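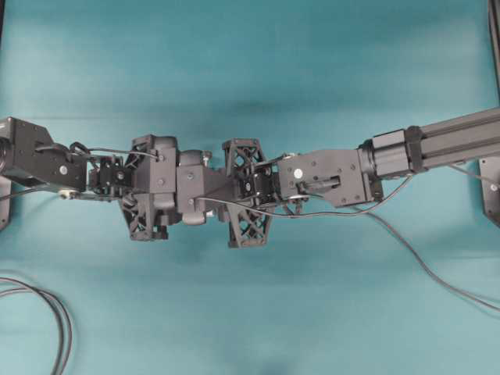 8. Laying the cloth and fitting the bolt

This section covers the work surface and the first fitting of the bolt in a Skekau spacer block. Read it through before opening the hardware bag. The remaining bolts are covered in section 9.

8.1 Laying the cloth

1. Wipe the bench and let it dry.

2. Shake the cloth outdoors, then lay it over the bench with the hemmed edge toward you. Let it hang evenly at both ends.

3. Smooth the cloth from the centre outward. Small wrinkles can stay. Flatten any fold deep enough to hide a washer.

4. Clip the back edge to the bench. Leave the front edge free so the cloth can be lifted at both corners to gather up stray hardware.

Note: Any plain cloth in a mid colour will do if the supplied one is in the wash. Avoid patterns, black and white, as the blocks are hard to pick out against them. Wash cold and line dry. The cloth may fade in patches and can still be used.

8.2 Fitting the bolt

1. Take one block from the tray and check both end pieces for cracks. Set aside any block with a loose band.

2. Stand the block upright with the bolt hole facing up.

3. Hold the block by its sides. Keep clear of the hole.

4. Start the bolt by turning it backwards until you feel the thread drop, then turn it clockwise. It should run freely for the first few turns.
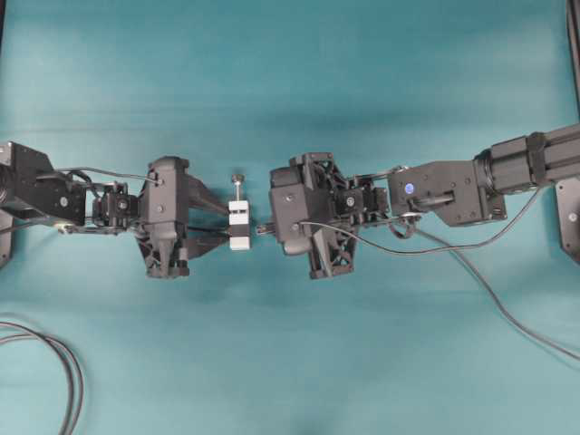

Fig. 8-2. Block upright, bolt at the top with its head standing clear.

5. Stop while part of the shank is still showing. The bolt is left proud at this stage so the bracket can be slipped under the head in section 9.

6. Check that the bolt stands square to the block. If it leans, back it out fully and start again from step 4.

Caution: Do not use a power driver. The thread insert will strip, and a stripped block cannot be repaired.

Caution: Bolts are a choking hazard. Keep the bag closed between blocks and count the contents before you put it away. A full bag holds 17 bolts, one of them a spare.

8.3 If the bolt will not start

Look into the hole under a good light. Moulding dust can be cleared with a dry brush - do not use oil or compressed air. Try the bolt in a second block. If it binds there as well, discard the bolt and use the spare.

Replacement bolts are sold by Jendbridge in bags of 50. Bolts from the older Murakami kit have a coarser thread and must not be used, even if they seem to turn.

Section revised July 2019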